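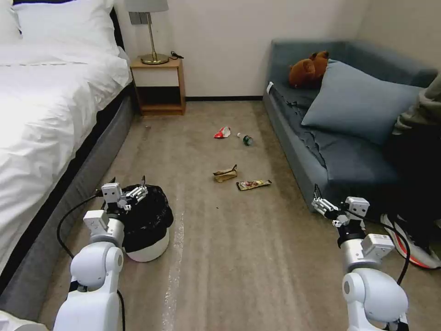

Zindance 90 Duvet Review: Eight Months of Sleeping Under It

I bought the Zindance 90 in May to replace a down duvet that had gone flat in the middle and heavy at the foot. I paid $111 for the queen size at full price. Nobody sent it to me and I have no deal with the company.

The name confused me at first. The 90 is the amount of down in the fill, as a percentage. The other ten percent is small feathers. There is a cheaper version called the 80, which has less down and more feathers, and costs $80 in the same size. My sister bought that one, so I have been able to compare the two.

What you get

The duvet comes in a zippered cotton bag with a handle. There are fabric loops at all four corners for tying it into a cover. The shell is plain white cotton with a tight weave. It made a crinkling sound for the first few weeks, loud enough that my husband mentioned it. After the second wash the sound was mostly gone. If you are a light sleeper, wash it before you use it.

It was flat and a little sour smelling out of the bag. I put it in the dryer on low with two tennis balls for 43 minutes, which is how long our low setting runs, and it puffed up and lost most of the smell. A day by an open window took care of the rest.

Warmth

Zindance sells this as an all-season duvet. I would call it a three-season duvet. We keep the bedroom cool at night and it was comfortable through spring and fall with nothing else on the bed. In July it was too warm for me, and I switched to a cotton blanket until the nights cooled off. On the coldest nights in December I added a wool blanket over my feet.

It warms up fast when you get in. My old one took a while. I also wake up less sweaty than I did under the polyester comforter we had before that, although I still kick a leg out around 4 a.m. most nights.

The fill and the stitching

The inside is sewn in boxes with fabric walls between the top and bottom layers, so the down is supposed to stay put. In the middle of the duvet it does. Along the two long sides the boxes are wider and the down slides toward the edge. I shake it out when I change the sheets and that fixes it for a week or so. For this price the outer boxes should be the same size as the rest.

A few feathers have come through the shell, all of them near one corner seam. I pull them back through from the other side when I can. My sister's 80 leaks more than mine does, and she can feel the quills when she leans on it. It is also heavier. If the price gap is not a problem for you, get the 90.

Washing

The label says machine wash cold, gentle cycle, dry on low. Our washer at home is too small, so I take it to the laundromat on Rivas and use the big front loader. The wash is easy. Drying is the slow part. It took three full cycles the first time and I still found a damp clump in one box when I got home. Now I pull it out between cycles and feel each section by hand. Plan on an afternoon and bring quarters.

It has been washed three times so far. It came out the same size each time and the white is still white.

Covers

A standard queen cover fits, with a little extra room at the bottom. The corner loops are sewn on well but they are small, and the ties on my old Vonthorpe cover were too thick to go through them. I ended up using safety pins on two corners, then bought a cover with thinner ties.

Customer service

I wrote to Zindance about the feathers at the seam. A man named Baltasar Soler answered the next day and asked for a photo. He offered to exchange it or send me a repair patch. I took the patch - it seemed silly to mail back a whole duvet over one corner. It is a clear sticker that goes over the seam, and it came off in the wash. I have not asked for another one.

Compared with the Plasasgate

I tried the Plasasgate down alternative at a friend's guest room for four nights before I bought this. It was softer to the touch and made no noise at all, and you can wash it at home in a regular machine. It was also hotter, and it slid off the bed every night. For a guest bed or for anyone with a feather allergy I would pick that one. For every night use I like the Zindance better.

Good: warms up quickly, light for its size, washes well, quieter after a couple of washes.

Bad: wide boxes on the sides, small loops, a long time to dry, some feathers at the corner.

Four stars out of five. I would buy it again, but I would wait for a sale.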